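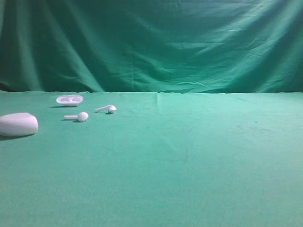
*Green cloth on the table, green cloth behind it.*

2 March 2025

I finished the curtains for the front room this weekend, five months after I said I would start them. The old ones came with the house and had gone yellow along the edge that faces the window. I had been meaning to replace them from the day we moved in.

I bought the fabric in September from Lundgren, the shop behind the post office. It's a medium-weight cotton, dark green. The woman at the counter asked how full I wanted the curtains and I had no idea what she meant. She explained that you buy cloth wider than the window, so it hangs in folds when the curtain is closed. If you buy it the same width as the window you get a flat sheet. I went with double. My window is 79 inches across, so that came to more than I had planned to pay for.

Then it sat in a bag until January.

The first real job was washing it. Cotton shrinks, and I would much sooner find that out before the hem goes in. I lost a little over an inch on each length. I dried it on the line in the basement and ironed it while it was still slightly damp, which took most of an evening.

Cutting was the part I dreaded. My kitchen table is too short, so I did it on the floor with a long metal ruler and a piece of chalk. I measured each panel twice – once from the top and once from the bottom – and the two marks were off by half an inch on the second panel. The store edge wasn't square. I pulled a thread across the width and cut along the line it left, and after that everything matched.

For the top I used pencil pleat tape. Arvid Forsberg, who I used to work with, had told me to knot the cords at one end before sewing and leave them loose at the other. I forgot on the first panel and pulled a cord clean out. Getting it back in took a safety pin and a lot of patience.

The bottom hem is four inches, doubled. I pinned it and let the curtains hang for a week before sewing, and I'm glad I did. One side dropped noticeably more than the other. I marked the new line with the curtains still on the pole, standing on a stool, and stitched it by hand over three nights.

The pole is from Mavance. It came with brackets for plaster walls and mine are brick, so I had to buy longer screws and plugs. There are 20 rings, and I used all of them.

They still have creases from the bag. I tried a steamer and it helped near the top, less so lower down. I'm going to leave them alone for a while and see if the weight does the rest.

I have enough left over for two cushion covers, or one cover and a mistake. The lining for the bedroom pair is already ordered. I haven't measured that window yet.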